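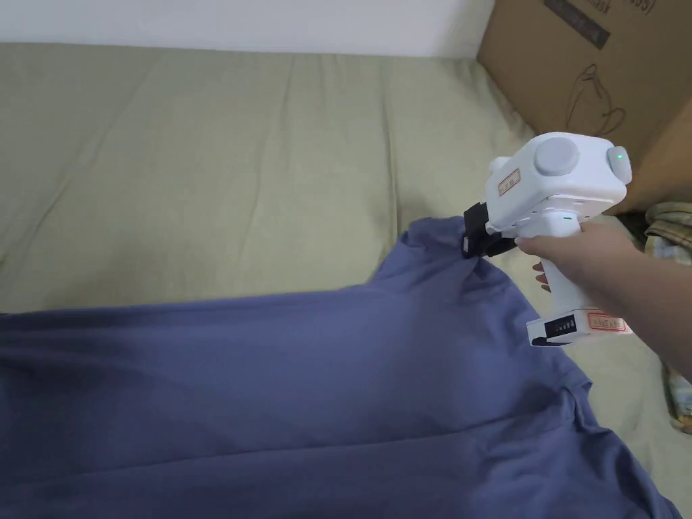

Green cover and a box printed with a kettle or teapot, Troddale open day.

I went to the Alard open day in Troddale expecting to be sold something, and by the second cup of coffee I was proved right. Alard rents out furnished apartments by the month, in a converted wool mill on the river, and every March it throws the doors open and calls the result a festival of simple living. Entry was 11 dollars. Parking was extra, a fact the flyer kept to itself.

The pitch, given by Kirsty Stubbs in the old loading bay, is that people own too much and would be happier renting their bedding, their pans and their chairs along with the walls. She said the company has 600 items in its lending catalog. I asked how many of them are in the building on a normal day and got a long answer about demand cycles.

The tour takes 77 minutes if you let the guide finish her sentences. Ours was Lærke Bach, who knew the mill history cold and was by far the best part of the visit. She showed us where the carding machines had been bolted down and let a small boy stick his hand in one of the holes. When she got to the apartments she switched to a script, and you could hear it.

The rooms are fine. They are small, the windows stick, and the one I tried had a good view of the weir and a better view of the dumpsters. 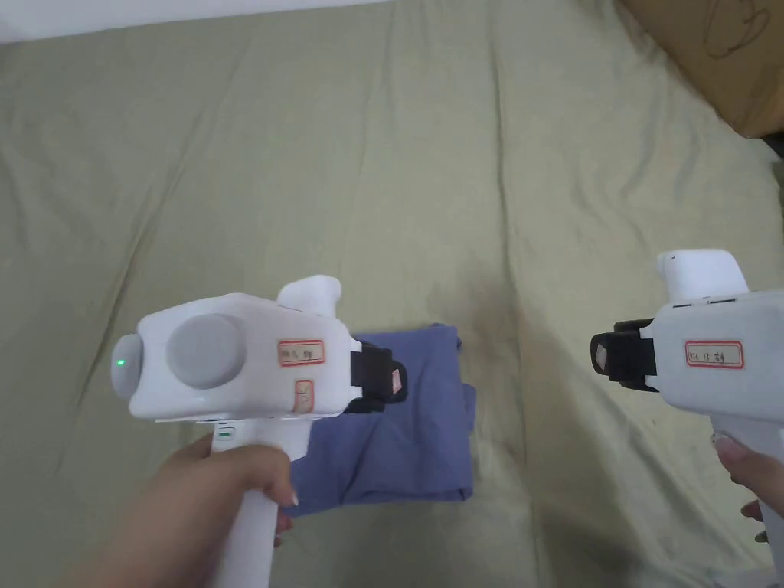
What bothered me was the arithmetic. A unit with the full linen and kitchen plan costs 500 dollars a month more than a bare one. You could buy everything on the list for that, secondhand, and own it by summer. I put this to Kipchumba Lukumay, who has lived on the second floor for two winters. He shrugged and said he moves a lot and hates boxes. Fair enough, but he also told me he brought his own pillows.

Lunch was soup from Dalsgaard, the bakery across the bridge, and it was very good. The afternoon talk on the river walk ran late and the microphone quit halfway through. I skipped the signup table, where they wanted a phone number before they would hand over a price sheet.

Go for Bach's history tour. Leave before the loading bay.

4 comments | 11 shares
Contact | © Vimala Bangera | Back to top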